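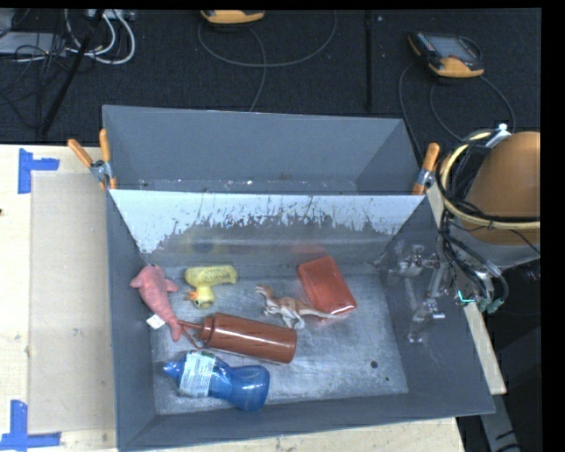 Front bin with the six test items, rear bin clamped behind it, arm on the right.

Home Projects Tickets Members Tool booking Log out

Ticket: Arm stalls on picks near the right wall of the front bin
Project: Plillavano bin picker
Opened by: Anselmo Paiva
Picked up by: Sándor Bíró
Status: Open, waiting on part

Fault as reported
The arm picks well from the left and middle of the front bin. When the target is within a hand's width of the right wall, it slows on the way down, stops with a following error on the wrist joint and has to be reset. It happens with any item, and also with no item if I send it to a bare spot by hand. Started in March after the hose was rerouted. Before that we had a run of 1,590 picks without a stop.

Anselmo

Log

1. Checked the easy things first. Both bins are still held together by the two orange-handled clamps at the join. Pushed hard on the front bin from each side and it did not shift. Bin corners against the blue tape on the table are fine too.

2. Recalibrated the camera to the table and ran 20 picks on the left side with the usual items (pink plush, duck, dinosaur, red package, the two bottles). No stops. Moved the duck over to the right wall and it stopped on the second try, same error.

3. Lowered the descent speed from 800 to 225 in the Drastlow settings page. It got further down but still stopped. Put it back to 800. I don't think speed is the cause, it only changes how soon the error shows.

4. Worn patch on the far wall of the front bin: Anselmo asked if glare from it was upsetting the depth reading. I taped brown paper over it and repeated the test. No difference. The paper is off again. The patch does give the odd false detection behind the duck, but that belongs in its own ticket.

5. Powered off and moved the wrist by hand. Free on the left. On the right there is a definite pull from the yellow hose at the end of the travel, and the black cables on that side go tight at the same point. Undid one tie and let the hose ride higher. Ran the right wall test again: one stop in 20.

6. That one stop was at the very bottom of the descent, gripper almost on the bin floor. I think the hose is still a bit short there. The old one from the Palumbo kit was longer - Anselmo, do you still have it?

Reply from Anselmo, 19:40
The old hose is split at one end, so no good. I've ordered a new length from Prillent. Until it comes I have set a no-go strip along the right wall in the planner, up to 20 mm wide. Please leave the tie undone and don't tidy those cables.

Reply from Sándor
Fine by me. With the strip on I ran the left and middle again and had no stops. When the new hose is fitted, repeat step 5 with the power off before anyone runs the arm, then take the strip out and do the right wall test at 800. Keeping this open until then.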